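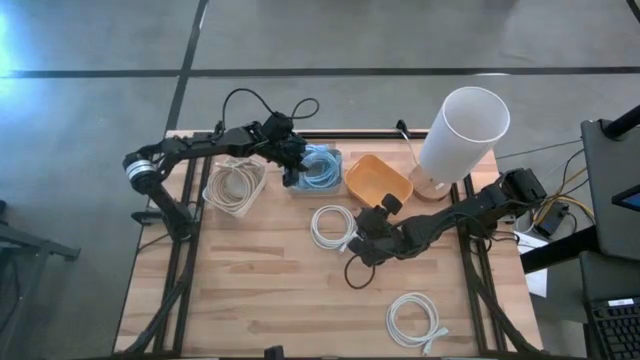

Photo: Irfan Simanjuntak / Van Wijk

Two-Arm Benches at Skivstead: Frequently Asked Questions for Employees

Van Wijk is introducing robotic workbenches in the Returns and Kitting department at the Skivstead site. The answers on this page apply to all employees in that department, including temporary staff. They will be updated when the trial period ends in December.

What is being introduced?

Each bench has two robot arms mounted on opposite sides of a shared work surface. The arms pick up coiled cables and place them in open containers by type. The benches are supplied by Avton and run under Clillus, the work order system already in use at Skivstead.

Which tasks will the benches perform?

During the trial, the benches will handle the sorting of coiled power and data cables that come back with returned household goods, such as table lamps and small electronics. They will not open cartons, test products, apply labels or pack finished kits. Those tasks remain with employees.

Why was cable sorting selected?

Cable sorting is the most repetitive task in the department and accounts for the largest share of reported wrist and shoulder complaints. It is also the task employees most often asked to rotate out of in the last two staff surveys. An experienced sorter handles around 800 coils in a shift. The target for a bench during the trial is 600.

If a bench is slower than a person, why use it?

The target reflects the first stage of the trial. A bench can continue through breaks and shift changes, provided that a trained operator is present in the department. Management will review the target with the works council before any change is made to it.

Will any positions be eliminated?

No positions will be eliminated as a result of the trial. Employees currently assigned to cable sorting will be offered work as bench operators or a transfer to product testing or kit packing. Base pay and seniority are unaffected by any of these assignments. Any decision to extend the program after December requires a separate consultation, and employees will receive written notice before it begins.

What does a bench operator do?

An operator prepares the containers, brings coils to the bench, removes full containers and checks the sorted cables against the work order. The operator also responds when an arm stops. The usual causes are a coil that has come loose, a connector caught under another cable, or an item that the system does not recognize. Operators are not expected to repair the arms or change their programming.

May one operator supervise more than one bench?

Yes. A certified operator may supervise up to 2 benches. Operators in their first month of certification supervise one.

What training is provided?

Training is given during paid working hours. It covers safe approach to the bench, stopping and restarting, the Clillus screens, and the correct way to clear a tangled cable. A supervisor observes the employee at the bench before certification is granted. Employees who would like additional time may request it, and the request is not recorded as a performance matter.

Is it safe to work near the arms?

A risk assessment has been completed for each bench location and is available from the department office. The following rules apply at all times:

Stop both arms before reaching over the work surface.
Wait for the stop message on the screen before touching a cable or container.
Tie back long hair and remove lanyards and loose jewelry.
Keep coats, bags and drinks away from the bench.
Do not step over the wiring beside the bench. Walk around it.

What should I do if an arm drops a coil or stops unexpectedly?

Stop both arms, even if only one has stopped moving. Remove the item, place it in the manual sorting tray and restart from the Clillus screen. If the same fault occurs again within the hour, leave the bench stopped and notify the shift lead. Time lost to a fault is not counted against the operator.

Do the benches record employees?

The benches use cameras directed at the work surface. An operator's hands and forearms may be recorded while containers are being changed. Recordings are used to correct picking errors and are deleted on a fixed schedule. They may not be used for performance reviews, attendance checks or disciplinary proceedings. This restriction is part of the agreement with the works council.

Will my individual output be measured?

Output is measured by bench and by shift. Department leads can see how many coils a bench has sorted and how often it has stopped. These reports do not contain employee names.

I have a medical restriction. May I apply for an operator position?

Yes. Containers can be filled to a lower weight on request. The standard limit is 900 coils per transport cart, and carts are moved with a powered tug. Please speak with the occupational health office before training begins so that the necessary arrangements can be made.

Can I decline to work at a bench?

Participation in the trial is voluntary. Employees who prefer to remain on manual sorting may do so for as long as manual work is available in the department, and it will be available for the full length of the trial.

How can I raise a concern or suggest a change?

Speak with your shift lead or use the comment form posted at the department office. Comments may be submitted without a name. Questions about the trial as a whole may be addressed to Irfan Simanjuntak, Operations Support, Skivstead. Written questions receive a written reply, and answers of general interest are added to this page.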